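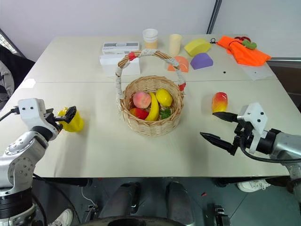 *Cesto de vime com fruta artificial, mesa branca.*

25 de janeiro de 2021. Caderno, ensaios de cola

Segunda leitura da ficha que a Pretholm mandou com a cola nova. Continua a prometer "cura total em 14 horas" sem dizer a que temperatura nem com que humidade. Já vi esta frase noutras fichas e nunca bateu certo cá dentro em janeiro.

Preparei 9 provetes de faia, colados topo a face, apertados com grampos iguais. Os outros 2 ficaram de fora, a face vinha empenada e não quis discutir depois se a culpa era da cola.

Resultados na prensa:

- melhor provete: 2594 N, rotura pela madeira
- pior: cerca de metade, rotura limpa pela junta
- os restantes espalhados pelo meio, sem padrão que eu consiga ver

Uma dispersão destas não me convence de nada. O gráfico da Pretholm tem uma linha muito bonita e nenhuma barra de erro. Quantos provetes fizeram? Não vem escrito.

O lote Fusthorpe, o antigo, deu menos no máximo em julho mas os valores ficavam juntos. Para cadeiras prefiro isso.

Quem usar a bancada do fundo: o frasco aberto tem película por cima, não mexer para dentro. Raspar e deitar fora.

Por fazer: repetir com a oficina aquecida, pesar a cola por junta (hoje foi a olho, erro meu), pedir à Pretholm os dados em bruto. Não encomendar o bidão grande até lá.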